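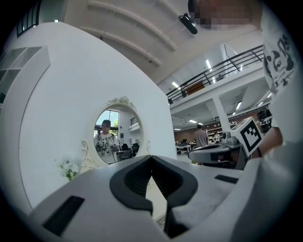
Equipment purchasing for a student lab tends to be planned from a catalog, with the totals added up first and the use of each part worked out later. This report takes the opposite order. It starts from the handheld gripper as it is held at the bench, then lists what has to be bought to keep two of them in service for one semester. Two items drive most of the cost. The first is the pair of curved black fingers, which face each other across a narrow gap and are the part that touches every object. The second is the tracking hardware: the marker cube that sits on top of the white body, with the small sensor module beside it. The white housing is the third item. It picks up faint scuffs along the upper edges, and the plan treats these as cosmetic.

1. Scope

The plan covers two handheld grippers, their spares, and the shipping and lead time for each order. It does not cover desks, monitors, workstations or network storage, all of which the department already supplies. Robot arms are also outside the scope. The grippers are meant to be used by hand for the whole semester, and an arm mount would need a different adapter plate, a separate power supply and a safety review.

The spending limit set for the project is $1245. The limit includes tax where a supplier charges it. It cannot be carried over to the next semester, so an item ordered after the closing date in November has to come out of a different account.

2. Requirements

The requirements were written before any supplier was contacted and were changed once, after the first round of quotes.

R1. Both grippers must use the same finger part. Mixed fingers were allowed in the first draft. This was dropped when we tried to write the calibration procedure and ended up with two versions of nearly every step.

R2. Fingers must be replaceable with a hex key and no adhesive.

R3. The marker cube must be removable and must return to the same position. The mounting face needs two locating pins. A single center screw is not acceptable, as the cube can rotate on it when the tool is picked up by the top.

R4. The sensor module must be available as a separate part from the housing.

R5. Any part with a lead time longer than three weeks must be ordered with its spare in the same shipment.

R6. The total must stay under the limit with at least one spare finger set included.

R4 caused the most discussion in the group. One supplier sells the housing and sensor as a sealed unit at a lower combined price. The sealed unit is cheaper only if nothing fails. With one failed sensor the whole tool has to be replaced, housing included.

3. Suppliers

Three suppliers were asked for written quotes. All quotes were requested in September and were valid for 60 days.

Bodier supplies the finger sets. The quoted price is $136 per set, one set being a left and right finger with screws. Lead time is four weeks, which puts the part under R5. Bodier does not discount orders of fewer than ten sets.

Bindex supplies the sensor modules at $200 each, cable included. Lead time is eight working days. The cable is longer than we need, and the excess will be tied back along the grip. Shorter cables can be had as a custom order, but the setup charge is more than the cables are worth to us.

Cifuentes supplies the housings. The quote is $400 for two housings, with inserts already installed and the locating pins for R3 fitted. We asked for a price without inserts and the difference was small enough to ignore.

Marker cubes are not in the table. They are printed in the department shop in Zotville and the markers are printed on matte paper in the same building. The shop does not charge student projects for parts under its weight limit. Glossy paper was tested and rejected: with overhead light panels on, the detector lost the marker at low tilt angles.

4. Budget

Item / Supplier / Quantity / Unit / Total
Housings, pair / Cifuentes / 1 / $400 / $400
Sensor module / Bindex / 2 / $200 / $400
Finger set / Bodier / 3 / $136 / $408
Total: $1208
Limit: $1245
Remaining: $37

All prices include shipping to Zotville and any tax charged.

The remaining $37 is the only contingency. It does not cover a second spare finger set or a spare sensor module. It does cover fasteners, matte paper and one replacement cable.

5. Choice of spares

The budget allows one spare of one kind, and the group had to pick between fingers and a sensor module. A spare sensor module in place of the spare finger set would bring the total to $1272, which is $27 over the limit. Cost alone therefore rules it out, but the comparison was made anyway so that the next group does not have to repeat it.

Fingers are a wear part. They are pressed against edges and table surfaces, and the contact pads change shape with use. Their lead time is also the longest in the plan. A failed finger without a spare stops one gripper for four weeks.

A sensor module is not expected to wear. It can be damaged by a drop or by a pulled cable. The replacement time is eight working days plus the time needed to find the money. During that period the remaining gripper can still be used for single-hand tasks, and the two-hand tasks are moved to the end of the schedule.

The risk was accepted with one condition: the cable must be clamped to the housing at a point before the connector, so that a pull loads the clamp. The clamp is a printed part and adds nothing to the budget.

6. Order schedule

The Bodier order goes out first, in full, with all three sets. The Cifuentes order follows in the same week. The Bindex order is placed once the housings have been confirmed for shipment - the modules carry a limited return window that starts on delivery, and there is no point in having it run while the modules sit in a drawer.

On arrival each part is checked as follows.

Finger sets: fit both fingers, close fully, check that the pads meet evenly and that the gap at rest is equal on both sides.

Housings: check insert depth, fit the cube, remove it, fit it again, and compare the two marker poses.

Sensor modules: run for one hour on the bench with the final cable routing before mounting.

A part that fails its check is returned and not repaired. Repairing a new part voids the return terms for all three suppliers.

7. Problems found during planning

The first quote from Cifuentes was for one housing and was read by us as a price for two. The error was found when the order form was filled in. Quantities are now written out in words in every request.

The Bodier part drawing and the Bodier price list use different names for the same screw. The drawing is correct. Anyone ordering replacement screws should use the drawing.

The shop in Zotville closes at 4 p.m. and needs the print file the day before. This was not in the original schedule and moved the cube fitting by one day.

We also did not ask early enough whether tax would be charged. Two of the suppliers include it in the quote and one adds it at invoice. The figures in section 4 were corrected for this, and the remaining amount was larger in the earlier draft.

8. Open items

Storage between sessions has not been settled. The grippers should not be stored resting on the fingers or on the cube. A foam tray would do, and could be paid for from the remaining amount if the replacement cable is not needed by November.

The adapter plate for a later arm mount has been drawn but not priced. The hole pattern on the Cifuentes housing is compatible with the drawing. Pricing is left to the group that takes over the equipment.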